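Dec 25, 2020
By Tsung-han Fang

3.2 Nitrite in stored saliva and the effect of delay

The second part of the study asked how much of the difference between donors could come from the handling of the saliva before it was measured. Oral bacteria of the genera Neisseria, Rothia and Veillonella reduce nitrate to nitrite, and they continue to do this in the tube after the donor has gone home. A sample which waits on the bench is therefore not the same sample any more. In the earlier literature the waiting time is often not given, and this makes the published values difficult to compare.

We collected unstimulated saliva from 119 adults at the Clutgate clinic. All donors had fasted overnight and had not used mouthwash on the morning of the visit. Each sample was divided into two parts in Siltex tubes. The first part was placed on ice and spun at once. The second part was left at room temperature for 60 minutes and then treated in the same way. Nitrite was measured with the Iluneo colorimetric kit, following the protocol of the supplier, except that we diluted the supernatant one more time when the reading was above the highest standard.

Nitrite was higher in the delayed part for most donors. The size of the increase was very uneven. Donors with visible tongue coating showed the largest change, while donors who had taken antibiotics in the past three months showed almost none. When we repeated the comparison with filtered saliva, the increase disappeared, and we take this as support for a bacterial origin. It does not exclude a smaller contribution from enzymes of the host, as the filter may also keep back some cell debris.
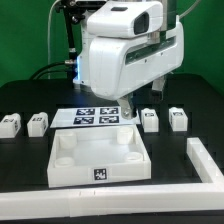

Figure 2. Gripper with camera module above a flat white plate on a black tabletop.

The sequencing data agree with this view only in part. After removal of rare variants, 3,769 sequence types remained in the data set. The relative abundance of Rothia was related to the nitrite increase, but that of Veillonella was not, although this genus is usually described as an active nitrate reducer. One explanation is that Veillonella prefers low oxygen, and our tubes were closed with some air above the liquid. We did not measure oxygen in the tubes, so this remains a suggestion.

A practical question is whether old collections can still be used. The Lau collection, for example, was frozen without a record of the time between sampling and freezing. We would not recommend to compare single donors in such material. Comparison between large groups may be acceptable if both groups were collected at the same site and by the same staff, but a difference in antibiotic use between the groups would still be a problem.

Donors who returned in March for a second visit are treated separately in Section 3.3, where diet is also considered.

Related items
Tongue coating and nitrate reduction in older adults
Freezing and thawing of saliva: effects on bacterial DNA
Mouthwash use and the oral community after seven days
Dietary nitrate and blood pressure: a short review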